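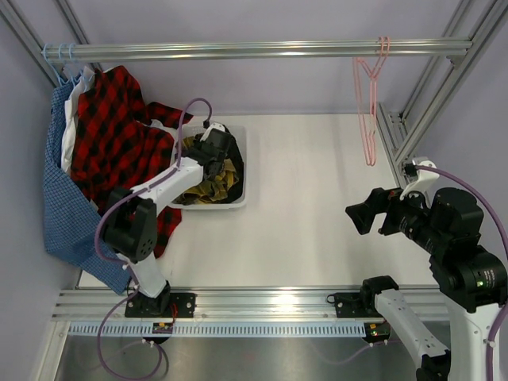
Product Review: Ivden Hanging Set with Rail, Hangers and Basket

The Ivden hanging set is sold for laundry rooms, staff changing areas and other small spaces where clothing is sorted and hung in one spot. It consists of a metal rail, a supply of colored hangers and one white plastic basket. Our office received the set in July and has used it for the weekly handling of shirts and everyday garments. The price at the time of purchase was $48, including delivery.

Rail

The rail is metal and fits across the full width of a standard work surface. Installation requires two people and a level. Our installers needed 13 minutes once the brackets had been sorted, though the printed instructions omit the order in which the end fittings should be tightened. We recommend tightening the left end first and checking the level again before the right end is secured.

In daily use the rail has carried a full load of shirts without visible bending. Hangers stay where they are placed. Users who prefer to slide an entire group of shirts along in one motion may find this inconvenient, and will need to lift the hooks instead.

The height of the rail deserves attention before any holes are drilled. Long shirts hung over a table will come to rest on the surface, and sleeves will spread across the space intended for sorting. A checked shirt and a plaid shirt both do so in our arrangement. Buyers who intend to place the rail over a counter should measure their longest garment first and add a hand's width. We did not, and the rail will be raised at the next opportunity.

Hangers

The set is supplied with hangers in light blue and pink. We have found the two colors more useful than expected. Blue hangers are kept at the left for shirts in service, and pink hangers wait at the right until they are needed. New staff members understood this arrangement without written guidance.

The hangers are thin and take up very little room on the rail. Three shirts can be hung close together at one end, although a shirt in the middle of such a group is easily hidden by its neighbors. Heavy coats are outside the intended use, and we did not test them. The Baumgartner hangers previously used in this office are thicker and hold the shoulder line better, but they occupy considerably more of the rail.
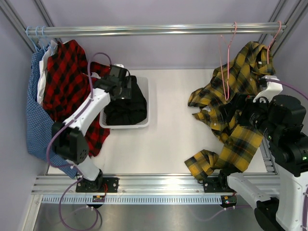
Salamatu Onyeka

Basket

The basket is a white rectangular piece with rounded corners and a raised rim. The rim gives a comfortable grip when the basket is carried with both hands, and the rounded corners have not caught on knitted fabric. It holds a modest amount of clothing. One bulky black garment, placed inside without folding, will take up most of the available space. Items that are folded first fit far better.

The white interior shows lint quickly. It wipes clean with a damp cloth, and no staining has been observed to date. A second basket would make it possible to separate light and dark clothing, and it is regrettable that Ivden does not sell the basket on its own. The nearest equivalent we located, from Zedeso, is slightly taller and does not match the set in shape.

Service and Warranty

One end fitting arrived with a damaged thread. The supplier, Tralterier, sent a replacement under order reference 897 and did not ask for the return of the original part. The warranty covers the rail and fittings. Hangers and basket are excluded — a point stated only on the last page of the leaflet.

Recommendation

The set is recommended for light and moderate use with shirts and similar garments. Departments handling outerwear should select a different product. Requests to inspect the installed set may be directed to Ottavio Gentile at the facilities desk.

Reviewed 16 September 2026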